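Nonder Hilfe
Startseite > Drucken und Scannen > Farbe
Frage Nr. 2038

Farben auf dem Bildschirm kräftig, auf dem Papier matt. Was mache ich falsch?

Gestellt von Nadège Bailly am 1. Apr. 2023
389 Mal angesehen

Guten Tag an alle,

ich bitte im Voraus um Entschuldigung für mein Deutsch, ich lerne es noch.

Ich möchte ein kleines Heft drucken lassen mit Bildern, die ich auf dem Computer gemacht habe. Viele davon haben sehr starke Farben, vor allem Pink, Türkis und ein helles Grün. Auf meinem Bildschirm (es ist ein Niromon, schon etwas alt) leuchten sie sehr schön. Ich habe zuerst zwei Seiten bei Plonik bestellt als Probe, und als ich den Umschlag geöffnet habe, war ich enttäuscht. Das Pink ist eher ein müdes Rot geworden, das Türkis sieht aus wie mit Staub bedeckt. Die grauen Flächen sind dagegen fast gleich geblieben, vielleicht ein bisschen dunkler.

Ich habe danach die Sättigung erhöht und die Seiten noch einmal bestellt. Das Ergebnis ist fast dasselbe, nur sind jetzt die feinen Unterschiede innerhalb vom Pink verschwunden. Alles ist eine einzige Fläche.

Meine Fragen sind also:
Liegt der Fehler bei der Druckerei, bei meinem Bildschirm oder bei meinen Dateien?
Muss ich die Bilder selbst in CMYK umwandeln, bevor ich sie hochlade? Auf der Seite von Plonik steht nur "druckfertiges PDF", und ich weiß nicht, was das genau bedeuten soll.
Und gibt es ein Papier, auf dem es besser wird?

Ich danke Ihnen herzlich für jede Hilfe.
Nadège

Kommentar von Jaqueline Jaramillo
Welches Programm benutzen Sie für das PDF? Ohne diese Angabe kann man nur allgemein antworten.

Kommentar von Nadège Bailly
Chae, die kostenlose Version. Beim Export kann ich wählen zwischen "Bildschirm" und "Druck". Ich habe "Druck" genommen.

3 Antworten

Antwort von Fergus Gillies

Das ist normal. Drucker können kein Pink. Nehmen Sie Glanzpapier, dann ist es besser.

Kommentar von Jaqueline Jaramillo
Ganz so einfach ist es nicht, aber mit dem Papier haben Sie recht.

Antwort von Azucena Ibarra (von der Fragestellerin als hilfreich markiert)

Liebe Nadège,

auch ich schreibe nicht in meiner Muttersprache, wir werden uns also gut verstehen. Ich habe mehrere Jahre in der Druckvorstufe gearbeitet und diese Frage ist mir fast jede Woche begegnet.

Ein Bildschirm macht Farbe mit Licht. Er mischt Rot, Grün und Blau, und wenn er ein starkes Pink zeigen soll, schickt er viel rotes und blaues Licht direkt in Ihr Auge. Das Papier schickt selber kein Licht. Es wirft nur zurück, was von der Lampe oder vom Fenster kommt, und die Druckfarben nehmen davon noch einen Teil weg. Deshalb ist der Bereich der Farben, den man mit vier Druckfarben erreichen kann, kleiner. Diesen Bereich nennt man Farbraum oder auch Gamut. Leuchtendes Pink, Türkis und Neongrün liegen sehr oft außerhalb davon. Graue Töne liegen fast immer innerhalb, und darum sind Ihre grauen Flächen so geblieben.

Wenn eine Farbe außerhalb liegt, muss jemand entscheiden, was mit ihr geschieht. Dieser Jemand ist die Umrechnung in das Farbprofil der Druckerei. Sie haben die Sättigung erhöht, und damit haben Sie noch mehr Töne aus dem druckbaren Bereich hinausgeschoben. Alle diese Töne landen dann am selben Rand, und die feinen Unterschiede gehen verloren. Bitte machen Sie diese Erhöhung also wieder rückgängig.

Mein Vorschlag, in dieser Reihenfolge:

Fragen Sie Plonik per Mail nach dem Farbprofil. Eine seriöse Druckerei nennt Ihnen den Namen oder schickt die Datei (Endung .icc).

Schalten Sie in Ihrem Bildprogramm den Softproof ein, mit diesem Profil. Sie sehen dann ungefähr das gedruckte Ergebnis auf dem Bildschirm. Beim ersten Mal erschrickt man ein wenig, das geht vorbei.

Probieren Sie bei der Umrechnung zwei Einstellungen, "perzeptiv" und "relativ farbmetrisch". Bei Bildern mit großen gesättigten Flächen gefällt mir perzeptiv meistens besser, weil die Abstufungen in der Fläche erhalten bleiben. Das Ganze wird dabei etwas blasser.

Stellen Sie die Helligkeit Ihres Bildschirms niedriger. Die meisten Leute haben sie viel zu hoch, und dann wirkt jeder Druck dunkel. 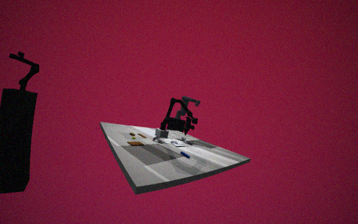

Zur Frage mit CMYK: Sie müssen nicht selbst umwandeln, wenn die Druckerei RGB mit eingebettetem Profil annimmt. Das tun heute viele. Wenn sie aber ausdrücklich CMYK verlangt, dann wandeln Sie besser selbst um, so haben Sie die Kontrolle und erleben keine Überraschung. Was Chae bei "Druck" genau macht, weiß ich leider nicht. Es kann sein, dass es nur die Auflösung ändert und die Farben in Ruhe lässt.

Beim Papier: gestrichenes Papier, glänzend oder halbmatt, zeigt kräftigere Farben als ungestrichenes. Die Farbe bleibt oben auf der Schicht und sinkt nicht so tief ein. Auf Naturpapier wird Ihr Pink immer weicher sein, das kann man mögen oder nicht.

Wenn Ihnen eine einzige Farbe sehr wichtig ist, zum Beispiel als Hintergrund vom Umschlag, gibt es noch die Sonderfarbe. Das ist eine fertig gemischte Farbe, die als eigene Druckfarbe dazukommt. Für eine kleine Auflage ist es meistens zu teuer.

Mit freundlichem Gruß
Azucena

Kommentar von Nadège Bailly
Vielen, vielen Dank! Den Softproof habe ich gefunden, und ja, ich bin erschrocken. Plonik hat mir noch nicht geantwortet. Welches Profil nehme ich in der Zwischenzeit?

Kommentar von Azucena Ibarra
Für gestrichenes Papier können Sie zum Üben PSO Coated v3 nehmen. Für die endgültige Datei warten Sie bitte auf die Antwort.

Antwort von Xóchitl Villalobos

Ich möchte nur eine Sache hinzufügen. Betrachten Sie die Probe bei Tageslicht am Fenster und nicht abends unter der Küchenlampe. Ich habe einmal 5 Plakate reklamiert wegen einem Gelbstich, und der Gelbstich war meine Lampe. Es war mir sehr peinlich am Telefon.

Außerdem würde ich eine Testseite machen mit mehreren Varianten von demselben Bild nebeneinander, klein, und darunter schreiben, welche Einstellung es ist. So bezahlt man nur eine Seite und kann trotzdem vergleichen. Bei mir war die Variante, die auf dem Bildschirm am langweiligsten aussah, auf Papier die beste.

Kommentar von Nadège Bailly
Die Idee mit der Testseite gefällt mir. Das Heft muss erst im Juni fertig sein, ich habe noch Zeit dafür.

Kommentar von Fergus Gillies
Wie gesagt, Glanzpapier.

Ähnliche Fragen
Schwarz wird beim Drucken bräunlich
Wie viel Beschnitt braucht ein Heft mit Klammerheftung?
PDF zu groß zum Hochladen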